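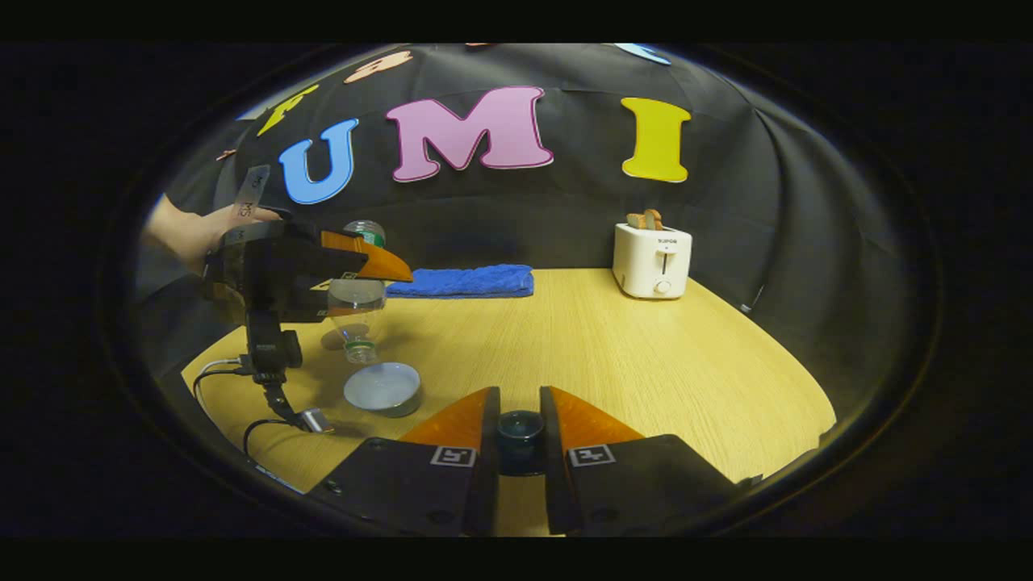
The Fireo table, with F, U, M and I on the black cloth.

Projects / Graltness / Fireo / README

Search this project... Go

Fireo: a table and what gets put on it

Fireo is a collection of 373 short clips of ordinary things on one light yellow tabletop. If you came for a tidy taxonomy of the modern household, Witus has one, and it's very good. We have a toaster.

What's in it

The things came out of our own kitchens, which explains the quality. Each clip has a one-line note saying what is on the table and what was supposed to be done with it: move the bottle, fold the towel, put the toast in the toaster. Notes were written by Zanele Moodley and checked by Hafiz Simanjuntak, who disagree on what counts as folded. Where they couldn't settle it, the note says "folded (ZM)" or "folded (HS)" and you can pick a side.

Object names are plain lowercase English. We use "bottle" for every bottle, with or without a cap, at any level of water. An earlier version had "bottle_half", but half turned out to be a matter of temperament.
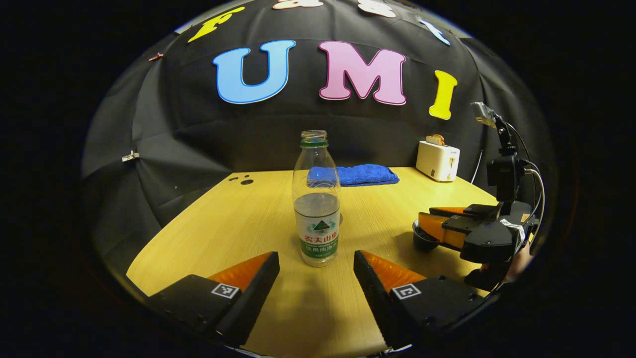

Labels are left facing whichever way they landed. The water bottle's reads 农夫山泉, and below that 饮用纯净水, and both are typed out in labels.txt, so please open that file as UTF-8 before writing to us about question marks. Towels are listed by color. The toaster is listed as "toaster".

The backdrop

Black cloth, hung behind the table, never ironed. Folds and creases are part of the data and we'd like to claim that was the plan. The big cut-out letters were Daryna Tkachuk's idea – she felt the cloth looked like a funeral. They don't sit perfectly straight and are not annotated. Please stop asking what font it is.

Splits

train: 300 clips
the rest: everything else, for testing

We know "the rest" is a poor name for a split. It's in too many scripts now.

Known problems

- In 116 clips the note was written later in the day from memory. These are marked "late" in the index.
- "cloth" and "towel" were used for the same thing until October. Search for both.
- Toast is filed under "bread", except where it's filed under "toaster".

Contact

Nobuhle Mtshali looks after the index. Thandeka Nkosi looks after the downloads, and would like you to try the second mirror – the one at Perić – before reporting the first one as broken.

This site uses cookies to remember your settings. Accept / Manage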